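the sorting literature has a weakness for socks. Produce gets less attention, which seems unfair to the pepper, a vegetable that comes in every color its neighbors do and in several sizes besides. Our Lapointe set was chosen with this nuisance in mind: plastic bell peppers, chilies and carrots, spread over a butcher-block tabletop with a tray and a bin at the near corners.
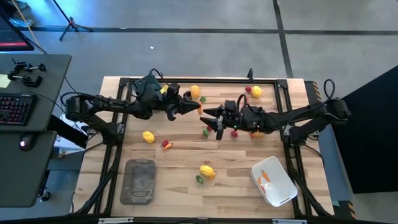 **3.2 Clutter and confusable items**

Petrenko's earlier scheme grouped items by color, and it has the charm of simplicity until a green chili turns up beside a yellow bell pepper. Are they a pair of peppers or two strangers? Of our 374 layouts, 16 had to be relabeled on exactly this point, after a discussion longer than either author cares to report. We now group by kind first and color second. Carrots go in the white bin.

Citrus raises a milder problem. An orange is plainly an orange, but a lemon and a yellow pepper at the far side of a table can pass for cousins — at least to a tired labeler.

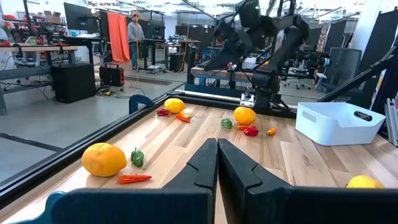 *Figure 2. Mixed layout with citrus, peppers and the white bin.*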